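Reading group: who are the "sons of God" in Genesis 6?
4 replies · 196 views

dundwood_reader
We got to Genesis 6:1-4 in the Paslow reading group and couldn't agree. I was brought up with the view that the sons of God are the line of Seth. Half the group say angels. Which do people here hold, and why?

Kekelon
Angels. The same phrase is in Job 1 and 2 and it plainly means heavenly beings there. Jude 6 seems to read it that way too.

Cornel Lazăr
I don't agree. Matthew 22:30 says the angels in heaven do not marry. Genesis 4 and 5 have just set out two family lines, so the reader already has them in mind when chapter 6 starts.
2 likes

Kekelon
Matthew says "in heaven". The ones in Jude had left their place. And nothing in chapter 6 says the daughters of men came only from Cain. You have to bring that in yourself.

Cornel Lazăr
You have to bring angels in as well. I have taught this passage for almost 30 years and changed my mind once, from your view to mine. What moved me was verse 3. The judgement falls on man, and there is no word about angels being punished.

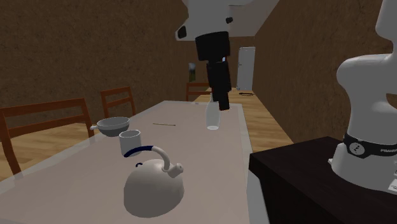 I would not fall out with anyone over it. Read chapters 4 to 6 in one sitting before you decide.

fukuda
There is a third view, that they were kings or rulers who took any wives they wanted. "All which they chose" in verse 2 fits that quite well. Psalm 82 is worth reading next to it.
Share (2)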